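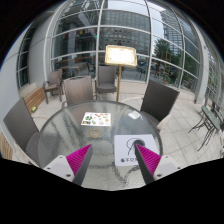
**From:** Alasdair Imrie
**To:** Lindsay neighbors list
**Date:** March 23, 2018
**Subject:** Re: Flyers on Govska Street and the council statement

Dear all,

Thank you to Sheena for her message. I quote the part I want to answer, so that people who joined the list this week can follow.

> Sheena Pollock wrote:
>
> The council has now published its statement on the flyers. It is two paragraphs long and it says the town "does not tolerate hatred." I am glad of it, but it took 17 days, and it does not mention the Roma families at all, although the flyers were put under their doors and under no other doors. I think we should write back as residents and ask them to name the families and to say what they will do. Could someone who was at the meeting in October tell us what was promised then? I was away and I have only the minutes, and the minutes are very short.
>
> Sheena

I was at the October meeting, so I can answer the last question. Two things were promised. The first was a contact person at the town hall for anyone who is refused service in a shop or threatened on the street. The second was that the police would report to the council every 60 days on complaints of this kind. I wrote both down the same evening. The contact person was named in the winter, but her phone number is still not on the town website. I have looked for the police reports and I did not find any. Maybe they exist and are not public. I would like to ask this before we accuse anyone.

About the letter, I agree with Sheena that we should write, and I agree that the families should be named as a community. But I would ask that we speak with them first. I visited one of the families on Sunday and the mother told me she does not want her street or her children's school mentioned anywhere. She has already had trouble from the comments under the article on Jurnura. If our letter gives such details, it will be copied there the same day.

I also want to correct one thing that was said on this list on Monday. The bakery on the corner did not refuse to serve anyone. The owner put a sign in the window against the flyers, and somebody photographed it badly and shared it with the wrong explanation. She has lost customers over this. If you shared the picture, please take it down.

My proposal is that Sheena and I write a first version of the letter this weekend. We will send it to the families before we send it to the list. Those who wish to sign can answer me privately with full name and whether they live in Lindsay or only work here. The people from Stundeo have offered to translate it, and I have said yes to them, I hope this is all right with everyone.

Please do not forward this message outside the list.

With kind regards,
Alasdair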